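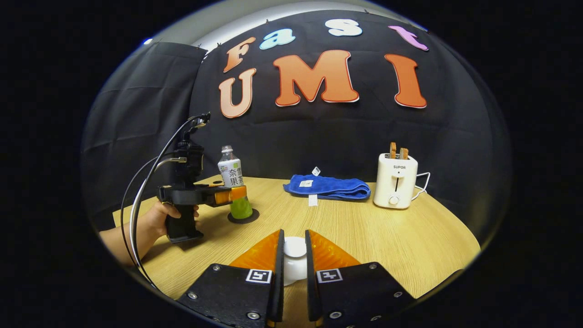 Minutes: planning and review of the hand-held gripper demonstration
Oltcombe Makers' Society, October 18, 2020

Present: Esmaeil Talebi (chair), J. Drondberg (minutes), P. Sadeghi, R. Nirelari, and 18 members.
Apologies: 2 received.

1. Minutes of the September meeting
Approved with one correction. The hall rental is billed by the half day.

2. Report on the demonstration
Mr. Talebi reported. The breakfast table was set up against the black backdrop with the "Fast UMI" letters pinned on it. Objects on the table included a white SUPOR toaster with two slices of toast, a bottle of green drink on a black coaster, a folded blue towel and a small white cup. The grippers were worked by hand. In the picture at the head of these minutes, the cup is held between the orange pads of one gripper while the second has an orange pad against the side of the bottle.

Attendance was 78 against 100 tickets given out. The morning session was full and the last one was half empty.

3. Comments from visitors
Ms. Sadeghi had read through the comment cards. Most people wanted a longer turn with the grippers. Several could not see past the front row. One visitor asked for a printed sheet on how the finger markers are used. Ms. Sadeghi will write one page and send it to the chair for checking.

Mr. Nirelari said the talk ran long and that people at the back had started their own conversations. He suggested starting with the grippers and leaving the talk until after. Agreed.

4. Layout for the next open day
There was some discussion of whether to turn the table sideways. Left open until the room has been measured. The backdrop stays. Cables to be kept on the side away from visitors. Extra chairs to be put out in a half circle.

Action: Mr. Nirelari to measure the room.
Action: Ms. Drondberg to ask about the small hall.

5. School groups
Two schools have asked for a weekday visit. Members felt one class at a time was enough. Mr. Talebi will reply to both and offer separate mornings.

6. Other business
The side door key is still missing. Anyone who has it should return it to the office.

Meeting closed at 4:40 p.m. Date of next meeting to be sent by email.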